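Zwischenbericht an die Marow-Stiftung
Projekt Vistumen: Wartezeiten auf den Facharzttermin
Stand: 2018-12-17

Liebe Frau Salcedo, liebe Mitglieder des Beirats,

zunächst noch einmal ganz herzlichen Dank für Ihre Geduld mit uns! Der Bericht hätte schon vor ein paar Wochen bei Ihnen sein sollen, aber wir wollten die Zahlen aus der letzten teilnehmenden Praxis unbedingt noch mit hineinnehmen (und die kamen dann doch später als erhofft).

Seit Juni haben wir 1797 Überweisungen ausgewertet, und zwar aus 19 Hausarztpraxen im Einzugsgebiet der Klinik Clindivura. Geplant waren 18 Praxen, eine hat sich von selbst gemeldet, worüber wir uns sehr gefreut haben.

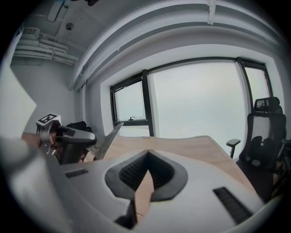
Im Mittel warten die Patientinnen und Patienten etwa 11 Wochen auf einen Termin in der Orthopädie, in der Kardiologie ist es spürbar weniger. Große Unterschiede sehen wir zwischen den Praxen: Wo jemand am Empfang die Dringlichkeit gleich auf der Überweisung vermerkt, geht es meist schneller. Ob das wirklich am Vermerk liegt oder daran, dass diese Praxen ohnehin gut vernetzt sind, können wir noch nicht sagen, und da möchten wir auch vorsichtig bleiben.

Im Herbst haben wir die ersten Ergebnisse mit den Praxen besprochen, an einem langen Abend mit viel Kaffee und ziemlich offenen Worten. Es ging vor allem um die Frage, ob eine feste Höchstwartezeit den Praxen hilft oder ihnen bloß mehr Papier beschert.
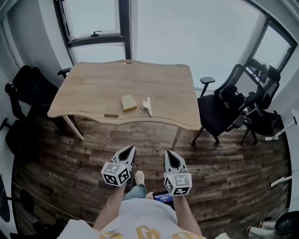

Bonifacio Barroso hielt dagegen, eine Höchstfrist nütze wenig, solange abgesagte Termine einfach verfielen; man solle zuerst eine gemeinsame Nachrückliste führen. Diesen Vorschlag nehmen wir gern auf und würden ihn im kommenden Halbjahr in vier Praxen erproben. Zusätzliche Mittel brauchen wir dafür nicht, wir müssten lediglich einen Teil der Reisekosten in die Telefonbetreuung umschichten und bitten Sie dafür um Ihre Zustimmung.

Die Abrechnung liegt bei.

Mit herzlichen Grüßen
Kasun Weerasinghe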